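Project report, February draft (the one with the actual numbers in it)

So my project was about sourdough starters, and whether the flour you feed them changes how fast they rise. I picked it after my aunt in Trikarville gave me a jar of hers and told me white flour was "starving" it. I wanted to know if she was right!

I made 3 jars. One got plain white flour, one got whole wheat, and one got rye from Guillot, the mill shop on the way to campus (pricey, but the bag lasted the whole project). Every jar got the same water and the same spot on top of my fridge. I fed them each morning for 16 days and put a rubber band on the glass to mark where the starter sat right after feeding. Then I measured how far it climbed above the band.

## What happened

The first few days were a mess. The rye jar went wild, spilled over onto the fridge, and then just sat there doing nothing for two days. I thought I'd killed it. Joon-young Kong, my lab partner, said to keep feeding it and stop poking it, and he was right, it came back.

By the second week the rye was doubling in four hours. Whole wheat took five and a half. White took almost eight, and it smelled more like nail polish remover than bread, which my roommate had opinions about.

I also baked one small loaf from each jar, 300 grams of flour per loaf. The rye starter loaf had the best holes. The white one was fine, kind of flat, still got eaten with butter in ten minutes.

## Problems

My kitchen got cold at night and I only wrote down the temperature for the second half, so I can't say much about the early numbers. I also missed a feeding on day nine. And three jars is not a lot of jars. Dr. Picard (Aurélien Picard, my advisor) wants at least two of each flour next time, and I agree, I just need more fridge top.

## Next time

I'd start all the jars from the same spoonful of an older starter, keep them in a cooler with a warm water bottle, and use a real ruler taped to the glass. I'd also like to try a half rye, half white mix, because it would be a lot cheaper to keep going.

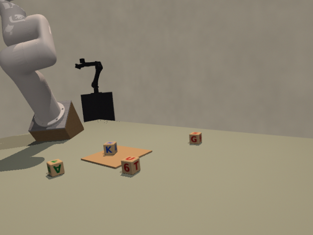

My guess is that the mix would land pretty close to the whole wheat jar, so five hours or a bit more. I've still got the rye jar going, and my aunt wants some of it back.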